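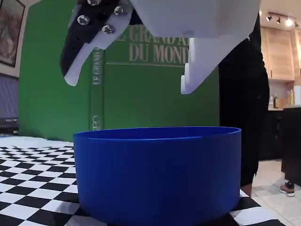
What is a straight-walled bowl? An open container with sides that go up more or less upright from the base, so it holds more for its width than a sloped bowl does.

Straight-walled bowl (also cylinder bowl, straight-side bowl)

Kitchen and table vessel. Round, deep, no lid in most versions. Sits between a bowl and a canister, and shops file it under either one. Used for dry snacks, salad, dough, keys by the door, pencils.

Shape
Wall meets base at a near right angle, sometimes with a small curve inside for easier wiping. Rim often a little thicker than the wall – chips less, easier to grip. A matte finish hides scratches from spoons but holds on to grease more than a glossy one. Strong single colors are common, royal blue among them.

Materials
Stoneware, glass, enameled steel, melamine, other plastics. Weight varys a lot. Plastic ones are light and tip easily when empty.

Sizes
Small ones hold 400 ml. The Puva catalog lists a 1264 ml model as its "family" size. Rojanasak sells a set of 2, one inside the other, though true straight walls dont nest well and most sets cheat with a slight taper.

Use and care
Good for whisking, less splash over the side. Poor for tossing salad – leaves pack down at the bottom. Corners at the base need a brush. On a patterned cloth or a checkered table top a plain bowl is the usual choice.

See also: canister, mixing bowl, ramekin, souffle dish

207 shares | 2 comments
Contact | © Tivska Home Reference | Back to top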